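Notes for Session 11: Trying Out Fingers on Soft Stuff
Course handout, Grippers and Handling
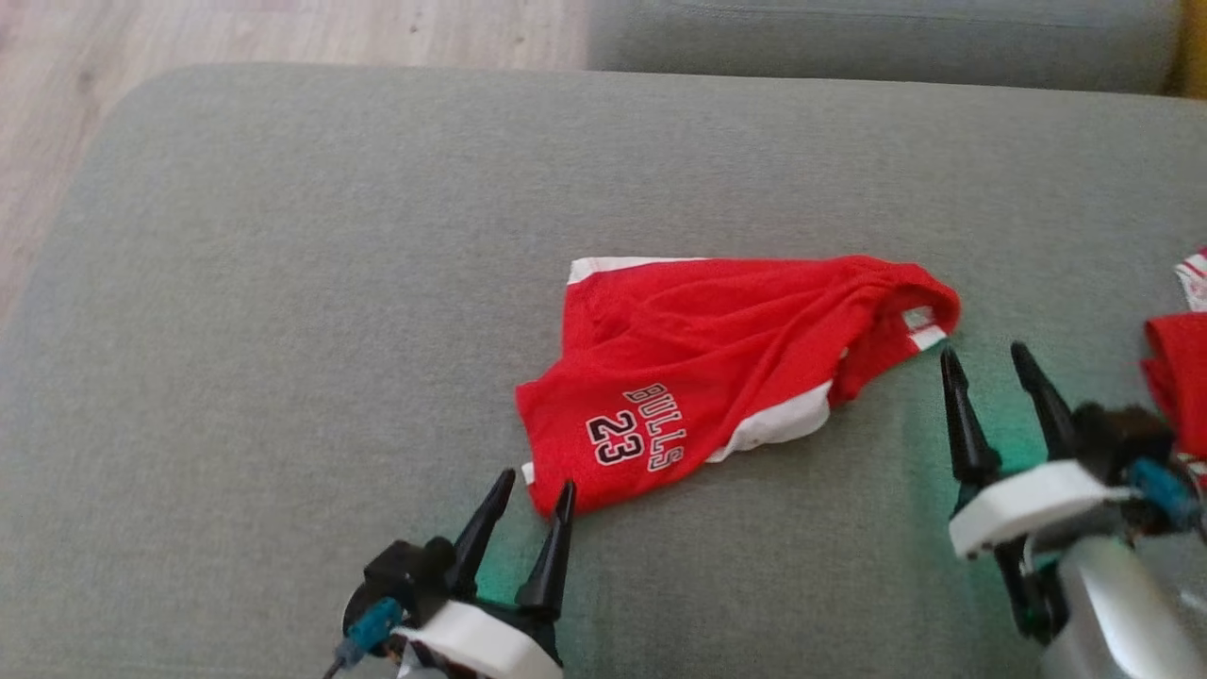 Fakdale, August

Okay, so last time we did rigid things (blocks, mugs, the dreaded spoon) and I promised you cloth. Cloth is my favorite! It's also where most of your grippers are going to embarrass you a little, so let's get some notes down before you head into the lab.

We have two finger sets to compare. The long pointed ones are what you see reaching for the red shorts, black fingers on a white housing. The other set is the wide pads from Pirodis, which you already know from the mug exercise. Same arms, same controller, same head view, so whatever difference you find should come from the fingers. If you change anything else between runs, write it down. Please. I had two reports last term where the closing speed had changed halfway through and I couldn't use a single number in them.

Start with the garment bunched up on the sofa cushion. Don't smooth it out first! I want wrinkles. Look at how the shorts have that twisted roll heading up to the right, and a corner coming to a point near the left gripper. Those are two completely different grasping problems. A corner is easy to get a tip under, but you may only be holding a tiny bit of fabric when you lift. A roll gives you plenty to squeeze, and then half the time you've caught several layers and the thing won't unfold for love or money.

My own feeling (argue with me in the discussion, Illia Yurchenko certainly will) is that pointed tips win at getting in and wide pads win at holding on. With the points you can come in low and pinch one layer if your height is right. If your height is wrong you poke the cushion, and a cushion gives, so the arm may not complain at all and you'll close on upholstery. Watch for that. The gray weave is a pretty forgiving background for the camera when the garment is bright red, so enjoy it while it lasts, we switch to the gray towels next.

On the controller side, I'd begin with the Dovhaniuk settings file and leave the grip force alone for your first round. There are 215 recorded grasps in the shared folder from the earlier group, almost all of them with the wide pads, and Hnat Sydorenko has sorted them by where on the garment the fingers closed. Have a browse before you plan yours. It'll save you an hour.

Things to hand in:

A short table of your grasps for both finger sets, with the starting fold described in a few words.
A note on which arm went first, left or right, and why you picked it.
One failed grasp, explained properly. I care about this one more than the table.

A question to chew on while you work: where would you grab if the goal was to find the waistband? The white trim helps you a bit, but there's trim in more than one place, so a plain color search is going to send you off to the wrong edge now and then. The Idov reading covers this in its second half, and you can skip the math.

Lab opens at 2. Check the cable connectors at the wrists before you power up, and bring a pencil.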